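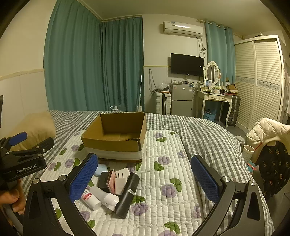
Unit 4: The bed as a textile object

Household Textiles, Unit 4 handout
Instructor: Cyprian Witkowska

Welcome to my favorite unit! We spend a third of our lives in contact with bedding, and most of us couldn't name the weave of the sheet we slept on last night. Please read these notes before lab and bring a scrap of any old sheet.

Sheets and thread count

Thread count is the number of warp and weft threads in one square inch. A good plain-weave percale at 300 feels crisp and wears well. Past that, makers often get the number up by counting each ply of a twisted yarn on its own, so compare yarn and weave first. Sateen floats more yarn on the surface, and that gives it the shine (and the snags – check the Rondville swatches under the hand lens).

Quilting and what it does

A quilted cover is two layers of cloth with a filling between them, and the stitch lines keep the filling from sliding. Rows running one way are quick to sew and let the cover fold easily along them. Look also at how a print sits on the stitching. Leaves scattered over vertical rows still read as leaves, and a gray-and-white checked border gives the eye somewhere to stop. 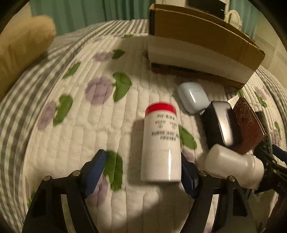 Fiber and washing

Cotton swells in water and is stronger wet than dry, so it takes hot washing well. Viscose is the opposite and needs care. Polyester filling dries fast but can clump if the stitch lines are far apart. Ryszard Czarnecka's notes on the Plutholm mill samples are in the course folder, and the shrinkage tables on page 39 are a joy.

For lab

Cut a four-inch square from your scrap and mark the warp. Wash at 60 degrees Celsius, dry flat, then measure both ways. Shrinkage is usually greater along the warp – can you say why?

Reading: Hwang reader, pages 39 to 43.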